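# Wimton Community Repair Café -- your questions answered

We love getting questions, so please keep them coming! These are the ones that land in our inbox most often, last tidied up on December 4, 2023.
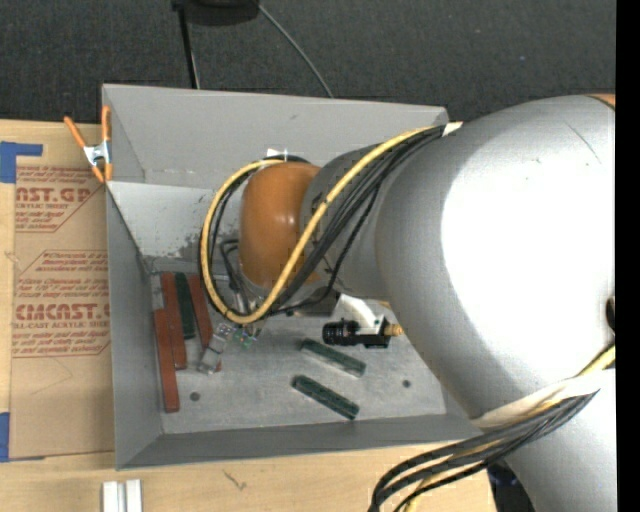
*Photo: Thư Hà*

## What is a repair café?

A get-together where people who like fixing things sit down beside people who have broken things. You bring your toaster, your jumper with the hole in the elbow or your wobbly stool, and you and a fixer have a go at it together. There's tea, there's usually a slice of something, and there's a lovely little cheer from the next table when a dead radio comes back to life.

## Do I have to know anything about repairs?

Not a thing! Plenty of our regulars had never held a screwdriver before their first visit. You'll be asked to stay with your item while it's being worked on, and most fixers will hand you the tools at some point if you're keen. If you'd prefer to watch, watch.

## What does it cost?

The repair itself is free. Spare parts are charged at whatever we paid for them, and we'll always ask before using one. There's a tin by the kettle for anyone who wants to chip in for tea and solder.

## What can I bring?

Lamps, kettles, toasters, mixers, fans, radios, bikes, clothes, soft toys, small furniture, jewellery, clocks and garden tools. If you can carry it in by yourself, it's probably fine.

We can't take:

- microwaves (the parts inside can hold a dangerous charge)
- anything that runs on gas or petrol
- fridges, washing machines and dryers
- swollen or leaking batteries -- please take these straight to a battery drop-off and don't post them through our door

## Do I need to book?

For clothes and hand sewing, no, just turn up. For anything with a plug, yes please. Electrical spots go quickly and every item gets a safety check before it goes home, so we need to spread them out. We keep 17 electrical spots for each session, and the booking form opens 7 days ahead.

## How long will I be there?

A new fuse or a zip pull might be ten minutes. A sewing machine that has been in the shed since the nineties is a whole different adventure! Most people are away within an hour or so. Bring a book, or better still, have a wander and see what everyone else has brought.

## What are the chances it can be fixed?

Better than you'd think. Last February was our busiest session ever: 57 items came through the door and 39 of them went home working. A few more went home with a note saying which part to order, and several of those came back the next month and were sorted out on the spot.

Bikes and clothing do best. Cheap hair dryers do worst, mainly because the cases are glued shut and crack when you open them.

## My coffee grinder is a Pronureo. Do you have parts?

We get this one so often that it has earned its own heading. We keep a few drive collars for the older Pronureo grinders, the ones with the round switch. The newer ones use a different collar which we haven't been able to find anywhere. If you know of a supplier, write to us and you'll be our favourite person for a year.

## Can you fix my Gastitz lamp?

Usually! It's nearly always the switch in the cord, and a standard one fits. Please bring the bulb too, as we've spent far too long on lamps that only needed a new one.

## Can my kids come?

Yes, and they're very welcome. Bảo Bạch runs a take-apart table where children can pull old keyboards and clocks to bits and keep the springs. Under-12s need a grown-up with them. Long hair tied back and closed shoes, please -- that goes for the grown-ups as well.

## What happens if my item can't be saved?

You take it home again, as we have no room to store things. We can tell you where it can be recycled, and we'll point out any cords, screws or knobs worth keeping. We also have a swap shelf for spare parts.

## Is the hall accessible?

There's a ramp at the side entrance on the car park side, and an accessible toilet just inside. The front door has two steps and is heavy. It can get noisy once the grinders are going, so if you'd like a calmer visit, come in the last hour.

## I'd love to help. What do you need?

Sewers! Always sewers. We also need people to greet visitors, write up the repair cards and keep the tea going, and none of that takes any training. If you're handy with electronics, Thư Hà will show you how we do the safety checks before your first session.

## Who pays for the hall?

Lại Bakery on the corner covers our hire and sends over the leftover buns (the sesame ones go first, so be early). Tools are mostly donated. We're fine for hammers, thank you, but a decent set of small hex keys would be very gratefully received.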